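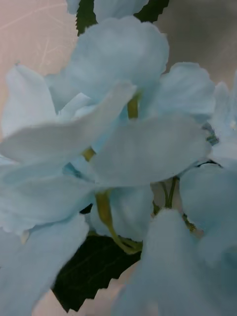
Flower stock and table pieces: progress this period

The artificial flowers for the Estero dining room are in and checked. We went with pale blue hydrangeas and red roses, as agreed in July. The blue is very light, close to white where the light hits it, and it holds up well next to the red. The dark green leaves stay as they are.

We have finished 15 of the 24 table pieces. Each one takes 3 hydrangeas and 3 roses, with extra greenery added at the end. Stems are laid out side by side on the white table before anything goes into a vase, blooms at the top and stems toward the near edge. 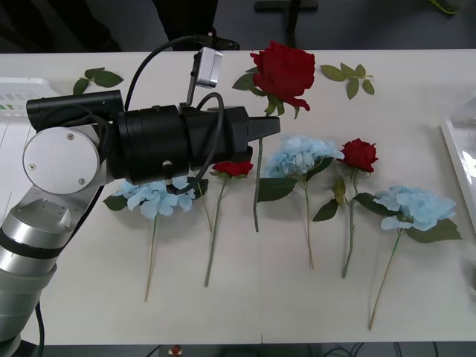 Laying out first has cut down on rework. The roses are not all the same size, so the large ones go in the middle and the small ones fill the sides. Loose leaf sprigs are kept for covering bare stem near the rim.

Spending so far is 900, all of it on flowers and greenery. The vases from Droner have not been invoiced yet. Two were chipped and a replacement has been requested.

Still to do: the remaining table pieces, the long piece for the Rivadeneira room, and storage boxes with dividers so the petals don't get crushed between events. Benjamín Fuentealba is getting a price for the boxes and will send it with the next report. We need your approval on that before we order.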